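Do waterproofing sprays do anything at all on suede and mesh?

Asked by tallowbank in Clothing and Shoe Care

The shop talked me into a can of Sindier protector when I bought shoes in September. It says "up to 200 days of protection" on the front. Two hundred days of what, sitting in a cupboard? I've used half the can and I can't tell whether I'm looking after my shoes or just making the porch stink. Has anyone tested one of these properly, or is it the same stuff as the cheap bottle with a smarter lid? I'm not after links to the maker's website, I've read it.
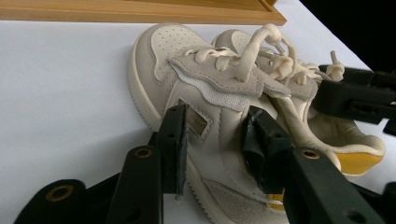 Most of these claims fall apart once you ask which material they were tested on. I'd bet it was a flat square of suede in a lab, with no seams and no bending. A shoe like this one has smooth panels full of punched holes, a grey suede piece along the lacing and white mesh under that, and I don't believe one spray suits all three. Suede does seem to take it. In my own kitchen tests water beaded on treated suede and soaked straight into the untreated bit. On mesh I saw no difference worth paying for. Holes are holes, and rain goes through them whatever the can says. I tried Sindier and Kirnus side by side on an old pair and couldn't tell which was which.

If you carry on with it, brush the suede first, spray outdoors, two light coats, and leave it overnight. Take the laces out. Ignore the number of days. It depends how much you walk and what you walk through.
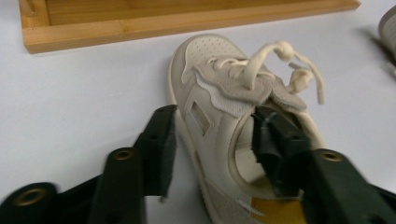 borkirside_mend

I'd go further than the answer before mine and say don't bother for children. They're out of a size before the can's half empty, and mine go through puddles up to the ankle, so the water comes in over the top anyway. Wellies. The "4000 rub tested" sticker on the Shboul one made me laugh. Rubbed with what?

pennyroyal1000

Worked fine for me, had the same suede boots three winters. Just do it again when the water stops beading. Don't use it on patent.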